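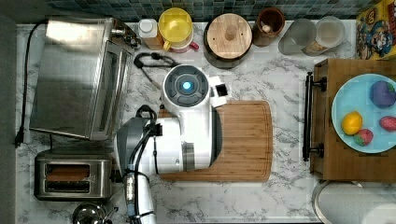
Page last changed: January 2026

Setting up the Jultau arm on a kitchen worktop

The Jultau build notes assume you own a workbench. I own a kitchen, so these are the steps for doing it next to the bread. You'll want the arm assembled and its joints zeroed before you begin. If it still droops when you switch it on, go back to the wiring page and come back when it has learnt to stand up.

1. Fix the base first. Push the wrist sideways with the motors holding. If the base shifts, tighten the clamps and push again.

2. Sort out the cables. Move every joint slowly through its whole travel by hand, power off, and watch the elbow. A cable that goes tight at full stretch needs more slack, and one that hangs in a loop will find the handle of something.

3. Choose a drop zone with a clear outline. A chopping board is ideal: flat, easy to find again, and it has a groove round the edge to aim inside. Toy fruit on a plate makes a good pick-up area. Real strawberries work too, once each.

4. If you use printed markers, lay them flat and keep the plate off them. Mine is a small grid of black and white squares on a yellow box.
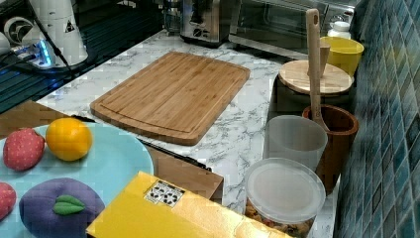

Teaching the first move

Start with the arm in its rest position, well back from the board. Set the speed limit to 300 in the config file. The default is 2000, which I can only suppose was chosen by someone with no crockery.

Record three points: rest, above the plate, above the board. Play them back with the gripper empty five times. If it comes home to the same spot each time, lower the second point until the fingers straddle the lemon. If it doesn't, go back to step 1 and be honest about the clamps.
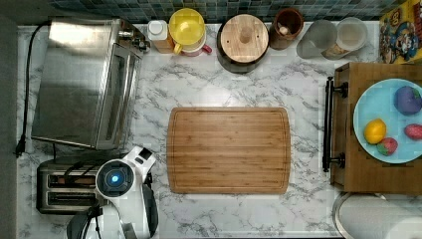 Sointu Kinnunen: I'd add a fourth point halfway between plate and board, a good hand's width higher. Mine took the straight line and swept the lot on to the floor. Also, does the speed limit survive a restart? On my build it went back to the default.

It doesn't survive on mine either, unless you save the profile – menu, then Store, then wait for the beep. The halfway point is a good idea and I've pinched it.

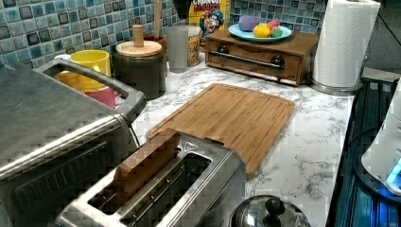
Narrow slots are the next exercise, and a fair bit harder than a board. The gripper has to arrive square to the slot and stay square all the way down, so teach the approach point directly over it and lower in small steps. Use something that won't shed crumbs. A block of wood shaped like a thick slice of toast stands up nicely in the slot and can be dropped as often as your temper allows. Keep the toaster unplugged throughout. If the block catches on the rim, stop, lift, and turn the wrist a touch before trying again. When you have a run that works, store it under a new name so you can't record over it, as I did in July.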